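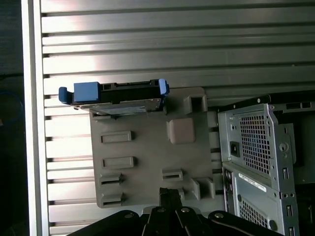 Fig. 4. Gray mounting plate, slatted metal panel behind.

Section 4. Setting up the tape transfer station

For anyone running transfers at Bronthorpe. Covers cassettes and open reel. Video is in section 7, discs are still with Mabli. Revised 27 June 2020, throw out older printouts please, the level settings in them are wrong.

Read through once before you plug anything in. Set-up goes quick if the leads are where they should be (top drawer, left).

4.1 What you need on the bench

Tako cassette deck with its power lead
Open reel machine, plus an empty take-up reel the same size as the tape
Audio interface and USB lead
Pair of stereo leads, red and white ends
Headphones. The closed ones, not the foam ones
Desktop PC with Skevia on it
Cleaning kit: swabs, isopropyl alcohol, lint-free cloth
Log sheets and a soft pencil
Splicing block and tape, leader tape

No drinks on the bench. Not even with a lid.

CAUTION: Keep tapes away from speakers, phone chargers and the bulk eraser. The eraser lives in the metal cupboard and stays there.

4.2 Before the tape goes near a machine

1. Take the tape out of its box. Check the label on the tape against the label on the box. If they disagree, write both down exactly as they are, spelling and all. Don't correct anything.

2. Smell it. Vinegar smell means stop. Bag it, tag it, put it on Waraporn Sukprasert's shelf.

3. Look at the edge of the pack. Smooth is good. Ridges, steps, white powder or anything fuzzy, stop and ask.

4. Cassettes: check the pressure pad is there and still stuck on. Pad missing, go to 4.8.

5. Cassettes again: snap out the record tabs if they are still in. Put the bits in the bin and not back in the case, they get in the mechanism.

6. Let tapes from the cold store sit in the room overnight in their boxes. A full day for the large reels.

NOTE: The Chantharasri tapes have paper notes folded inside the cases. Notes stay with the tape they came with. Use the clear sleeves. Waraporn will scan them later.

4.3 Connecting up

Everything off at the wall first.

1. Deck LINE OUT to interface inputs 1 and 2. White is left, left is 1. Red is right, right is 2.

2. Push the leads fully home. Half in gives you a hum and you'll spend the morning looking for it.

3. Headphones into the interface, not the deck and not the PC. You want to hear what is being recorded.

4. USB lead from interface to PC. Straight in, no hub.

5. Power on in this order: PC, interface, deck. Power off in the reverse order.

6. Turn headphones all the way down before you put them on. Then bring them up. 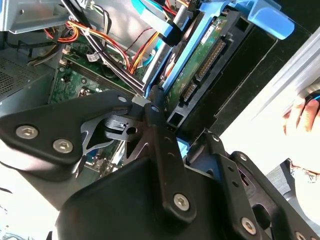 Transfers make big files and Skevia writes them to the PC's own drive first, then copies to the archive overnight. Check free space before every session (Skevia start screen, bottom line). Below 200 GB do not start, tell Chalerm Pongsiri. If he's working on the PC and the tower is open so you can see the cable bundles inside, the station is out of use. Leave the power alone and do your paperwork or your cleaning until he hands it back. No recording to laptops in the meantime, we lost track of a whole box that way.

4.4 Cleaning the tape path

Every session, and between tapes if you see brown on the swab.

1. Deck off. Door open.

2. Damp swab, not dripping. Wipe heads gently side to side. New swab when it's dirty.

3. Capstan next, the thin metal post. Turn it a little and wipe, turn and wipe.

4. Pinch roller with the rubber cleaner and not the alcohol. Alcohol dries the rubber out.

5. Guides on the open reel machine, all of them, including the one you always forget behind the tension arm.

6. Leave a few minutes to dry. Door open.

CAUTION: Alcohol is flammable. Cap back on right after dipping. Window open if you can.

Demagnetizing is once a month and Chalerm does it. Please don't have a go.

4.5 Skevia settings

Open Skevia, choose New Session, pick your own name. If your name isn't there pick Guest and write yourself on the log sheet.

Sample rate: 96 kHz
Bit depth: 24
Channels: Stereo, even for mono tapes
File type: WAV, broadcast
Noise reduction: OFF
Auto gain: OFF
Auto split: OFF

Auto split turns itself back on after an update. Check it evry time.

Session name goes collection, tape number, side. Lower case, underscores, no spaces. Like this:

chantharasri_072_a

Three digits for the tape number always, so tape 72 is 072 and tape 80 is 080. When we get to 1,000 we'll have a new problem, Pornthip Ongart knows about it.

Side A and side B are seperate files. Reels with one side only still get an _a.

4.6 Setting levels

1. Play the 1 kHz tone tape first. The deck wants to be properly warmed up by then, leave it on while you do your cleaning log.

2. Both meters should sit at the green mark. One higher than the other, adjust on the interface, small knob, input 1 or 2.

3. Take the tone tape out. Back in its box. It's the only one we have.

4. Put your own tape in, play a loud part. Laughter or clapping is good for this. Peaks should stay out of the red with room to spare.

5. Too hot, bring both knobs down the same amount. Too quiet, bring both up.

6. Write the knob positions on the log sheet.

Don't chase the level during the recording. If someone walks away from the microphone in 1974 let them walk away.

Azimuth: if voices sound dull or like they're under a blanket, it may be the head angle and not the tape. On the Tako deck there's a small screw under the flap. Listen in mono, turn a hair either way till the top end comes up. Put it back to the pencil line when you are done. If you're not happy doing this leave a note for Chalerm and go on to the next tape.

4.7 Recording

1. Wind the tape to the far end and back to the start, normal wind, before the first play. Skip this for anything fragile.

2. Press Record in Skevia. Count of five. Then Play on the deck. You want a bit of silence at the front.

3. Listen to the first few minutes on headphones. Then you can take them off, but stay in the room.

4. Log as you go: time, who is speaking if they say so, anything odd. Bangs, dropouts, a dog, tape stopped and started. Short is fine.

5. Long silence in the middle, keep going. People left gaps and then recorded something else after. Play right to the physical end.

6. Deck stops. Count of five again. Stop in Skevia.

7. Save. Wait for the checksum line to go green before you close the window.

Turn the tape over. Levels again, at least a quick look. Side B is often a different day and a different room.

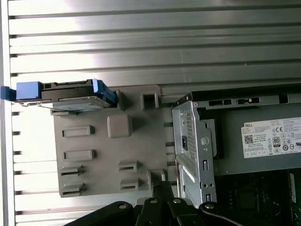

4.8 Tape trouble

Squealing or tape sticking to the heads. Stop right away. Do not rewind on the machine. Take it off, wind by hand if you have to. Goes to Waraporn for baking.

Wow, voices wobbling up and down. Clean the capstan and try again. Still wobbly, try a different tape. If that one's fine, it's in the recording. Log it and carry on.

Everyone sounds like mice, or very slow. Wrong speed on the reel machine. Switch on the front, left side. Some reels change speed halfway, stop and do the second part as its own file, add _part2 to the name.

Voices backwards. Four-track tape played on two-track. Record it anyway, both ways come off in one pass. Tick the box on the log sheet.

One channel only. Check leads, then check the other tape, then assume mono.

Tape snapped. Don't use sticky tape. Find both ends, lay them in the splicing block, cut at the angle, splicing tape on the back (shiny side usually, but check). Rub it down with a fingernail. Log where.

Pressure pad missing. New shell. Shells are in the box marked SHELLS, the ones with screws. Keep the old shell and its label together with the tape. Always.

Tape chewed in the deck. Power off. Do not pull. Get somebody to hold the torch while you turn the capstan by hand.

4.9 End of session

1. Tape wound to the end and left there, tails out. Reels and cassettes both. Tails-out sticker on the box.

2. Back in the box it came from, upright on the trolley.

3. Log sheet signed, into the tray. Pencil only, and press hard enough that it scans.

4. Skevia: Sessions, Send to queue. Your files should turn from gray to blue. If they stay gray, check the name for spaces or capitals. It's nearly always that.

5. Close Skevia but leave the PC on. Copy runs overnight.
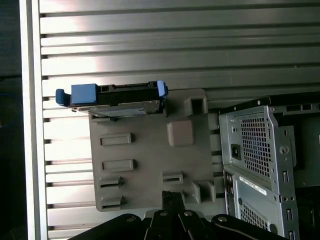
6. Interface and deck off at the switch, then dust cover on the deck. Not while it's warm.

7. Leads coiled loose, back in the drawer. Over-under, please, no wrapping round your elbow.

8. Swabs in the bin with the lid. Alcohol back in the cupboard.

NOTE: If the queue still shows yesterday's files when you come in, don't resend. Two copies with different checksums is a pain to sort out. Write the session names on the whiteboard.

4.10 Who to ask

Deck, interface, PC, anything with a plug: Chalerm Pongsiri
Sticky, smelly or moldy tapes: Waraporn Sukprasert
Numbering and catalog: Pornthip Ongart
Discs and cylinders: Mabli Beddoe
Permissions, donors, family requests for copies: Tuulikki Saarela

Tuulikki is away for part of July. Copy requests can wait in the red folder till she's back. Don't hand out files on a stick, even to the person on the tape.

Section 5 has the log sheet codes.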